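Open day recap talk, speaker notes
Speaker: Yu-na Choo
Slot: 20 minutes, questions after

Slide 1. Title
Say hello, thank Joon-young Um for the invitation. Quick show of hands: who has stood next to a robot hand while it was working? (Last time it was three people!)

Slide 2. Where we went
The Urkarance open day in March. Noémi Bíró ran the hand demo and let us stay well past the end of our slot. The visitor book had 51 names in it by lunch, and it's a small building. Mention the stairs, people always ask about access.

Slide 3. The view from the wrist
My favorite part of the whole visit. They had the wrist camera up on a big monitor, so you look out over the palm with the fingers just past it. Give people a few seconds with this one before talking.
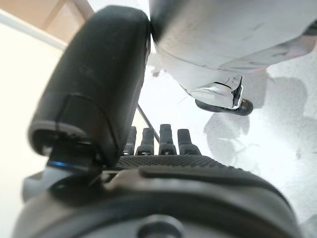
Wrist view: the big black digit up against the white plastic part

Point to the metal clip on the white part, then the grip pad with its diamond pattern. I love that texture. Noémi passed a spare pad around and it feels like the handle of a good screwdriver.

Slide 4. That thumb
Slow down here. Sun-ja Seok asked why the thumb is so much bigger than the fingers, and we got a wonderful long answer about force. Short version: it does the pushing, the fingers do the holding on. Don't get drawn into motor specs, Jae-hoon Hwang has those and will take questions at the break.
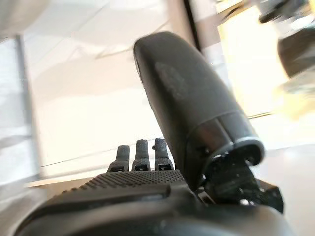 Thumb up, with the silver band near its base

Look at the joint under the band, all those little brackets and screws packed in together. Noémi says a thumb joint takes her an afternoon to rebuild.

Slide 5. Close quarters
This is where the crowd went quiet. Seeing how little room the hand has to work in was a thrill for me, I went back and watched the second session too.

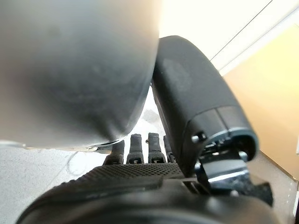
Thumb and four fingers close under the gray rounded object

Trace the gap between the rim and the thumb with the pointer. Then read out the counter from the demo bench: 2,938 grasps logged since the hand was fitted.

Slide 6. Going yourself
Next open day is in the fall, sign up at the Urkarance front desk. Ask for the hand demo first, it fills up. Leave this slide up during questions.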